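Imke Pfeiffer irons on the kitchen bench at 6 in the morning, before the kettle goes on. She has looked after the shirts at Alonham, a guesthouse of 39 rooms, for three years, and she still starts with the collar.

Buttons get done up first — top, middle, bottom — and the sleeves are smoothed flat before anything is folded.

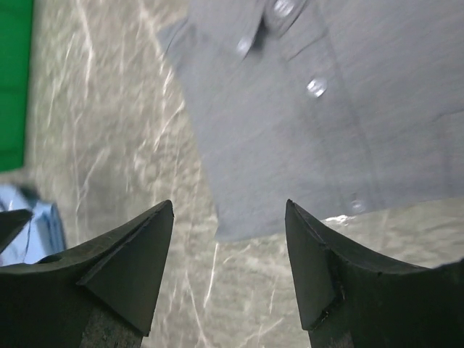 How do you stop a grey button-up creasing in the drawer?

Fold it in thirds around a sheet of tissue and stand it on its edge.

Her colleague Bastian Kuhlmann prefers hangers. Pfeiffer keeps those for linen, and for anything going out again the same day.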